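Zedine Practice Pad: Set-up Guide
Section 4. Preparing and storing the pad

Pallavi Rawat
10 December 2018

Section 3 covered unpacking and fixing the tray to the bench. Read this section before the pad is used for the first time. The same steps apply to the flat pad and the curved pad unless a note says otherwise.

4.1 Before you start

You will need the pad, the tray, a clean bowl, 600 ml of cool tap water, a soft cloth and the spray bottle supplied. Wash your hands and take off any rings. Long nails will mark the surface.

Caution: Do not use hot water. It softens the backing and the pad will no longer sit flat in the tray.

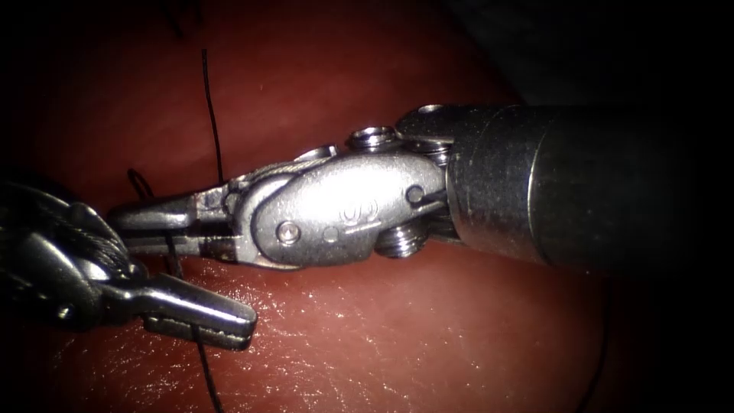
Fig. 4a. Instrument wrist with its grooved pulleys, shaft to the right.

4.2 Wetting the pad

1. Peel off the clear film, starting at the corner with the notch.
2. Pour the water into the bowl and lay the pad in it face up.
3. Leave it for six minutes. Turn it once.
4. Lift the pad by its edges and let it drip.
5. Dab the backing with the cloth. Leave the top surface alone.
6. Press the pad into the tray until all the clips click.

Note: The curved pad has a stiff rib underneath. Seat the rib first, then the clips.

4.3 Making a cut

1. Set the blade guard to the shallow mark.
2. Draw the blade across in one pass. Going over the same line again leaves a ragged edge that tears when thread is pulled through.
3. Put the blade straight back in its holder.
4. Spray the surface lightly.

Caution: Do not cut within a finger's width of the clips.
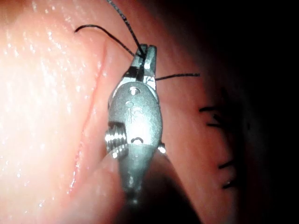 Fig. 4b. Black thread gripped in the jaws above a moist surface.

4.4 Keeping it moist during use

A dry pad drags on the thread and the holes open up. Spray whenever the shine starts to go dull. Filling the bottle past the 50 ml line makes it leak at the collar.

If water pools on top, tip the tray and blot the low side. 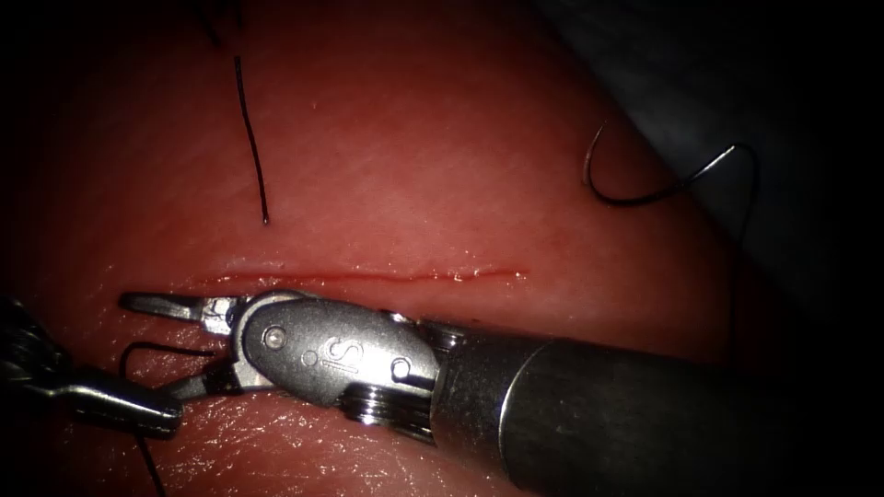
Cuts can be used again as long as the edges still meet when you let go of them. When they gape, start a fresh line parallel to the old one.

4.5 Storing the pad

1. Pull out all thread. Snip knots first.
2. Rinse both sides and shake off the water.
3. Dust with the powder from the sachet and slide the pad into its bag.
4. Store flat, away from sunlight.

Note: Powder must be rinsed off before the pad is wetted again.

Section 5 deals with replacement clips and trays.

Comments

Devendra Tiwari
Does the sachet come in the refill pack as well? Mine had only the pad and film.

Nneka Okeke
Step 3 in 4.2 is too short for the curved pad in my experience. I give it double and it seats much better.

Jitendra Ahuja
@Devendra no, the powder is sold separately. Plain cornflour has worked for us at Werthorpe since September.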